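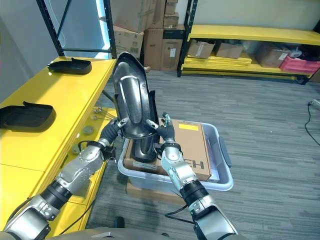 Buying and budgeting: frequently asked questions

How long must we wait for a Pemora unit?
Delivery takes 12 weeks after the signed order. Please reserve also 7 working days for installation at your site.

Can we rent before we buy?
Yes. Grundus offers a rental of 44 days, and the fee is deducted if you purchase later.

Which costs do customers forget?
Mostly the bins and the shelves. If your parts have many shapes, keep money for test hours too. One training hour costs 239 euros.

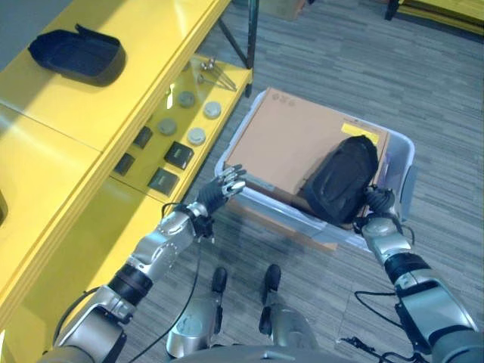 Do we need to change our floor?
Carpet tiles are accepted, but they must lie flat. Send us a floor plan with the benches and shelving marked on it.

Who does the service?
In the first year it is our workshop in Prunemitz. After this you can choose a yearly contract, or pay for each visit.

When should we ask for a quotation?
Before your budget is closed. For most of our customers this means July.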